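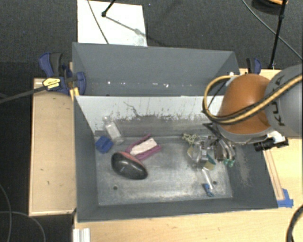
Municipal Services, Unit 6: Feral cat colonies and the city
Notes for Saturday group (N. Tekin)

Read before class. Bring the Valtemport ordinance, the short version is fine.

Where we left off: licensing and fees. Cats mostly fall outside all that. No license, no owner on paper, so who pays? Keep that question open, we come back to it.

Terms
Feral = not socialized to people, usually born outside. Stray = had a home once, may be handled. Community cat = either one, used in most newer ordinances. Watch for this in the reading, Ostrowski switches between them without saying so.
Colony = group sharing a food source. Caregiver = person feeding. In some towns feeding makes you the legal owner after a set number of days. Big deal, see below.

Options a city has
1. Do nothing, answer complaints only
2. Trap and remove to shelter
3. Trap, neuter, return (TNR)
4. Feeding ban, alone or with one of the others

TNR basics
Trap, surgery, rabies shot, ear tip, back to same spot. Ear tip = top of one ear taken off under anesthesia, so the cat is not trapped twice for nothing. Food withheld the night before trapping. Cover the trap with a sheet once it shuts. Nursing mothers are a scheduling problem, ask if we have time.

Coverage matters more than the total. Fixing 40 cats spread over 50 colonies does very little. Same 40 in two or three colonies, you see fewer kittens next spring. New arrivals have to be caught too or the numbers creep back up.

Case: Valtemport
Complaints logged before the program: 2809. Mostly noise, smell, gardens. Very few bites. City paid a flat 45 dollars per surgery, the clinic in Savmont ate the rest. Clinic pulled out in the second year. Gulyás thinks the fee was the whole problem, Altıntaş says it was transport, nobody to drive the traps over on weekdays. Read both, they are short.

Case: Savmont
Feeding ban first, no surgeries. Feeding moved to after dark, caregivers stopped talking to the city. Ban still on the books, not enforced. Compare with the owner-by-feeding rule above, simliar effect.

Objections to take seriously
- Birds and small wildlife. Returned cats still hunt. Sites near nesting areas need seperate treatment
- Rabies boosters. One shot at surgery, then what?
- Neighbors who just don't want cats there. Moving the feeding spot a short way sometimes settles it

For next time
One page: which option for Sustgate, and who pays. Pick one and defend it. Tavion and Tarık present first, the rest in sign-up order. Budget table is in the packet, ignore the last column, it's from the old version.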